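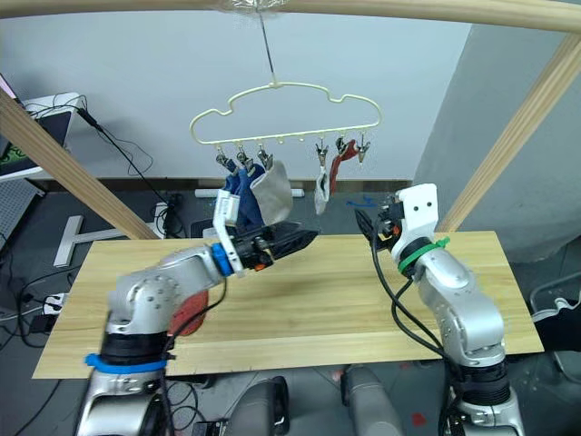
Sock hangers, Skendbridge

June 14 was drying day on this page last year too, so the set has grown. It covers small clip hangers for socks and other light things, the kind that hang from a rail or a hook and fold away in a drawer. Click any picture for the large version.

1. Cloud hanger, cream plastic. Six metal clips, three to a side, with small hooks along the lower rail. Dark blue and light grayish-beige socks on the left, white and red on the right. The last clip on the right is free.

The cloud hanger is listed in our index as no. 221. Heavier wool socks go on the Breltent rack, which has its own gallery. The rest of the laundry pages, 10 in all, are linked from the Skendbridge home page.

Next update: November, with glove and mitten clips.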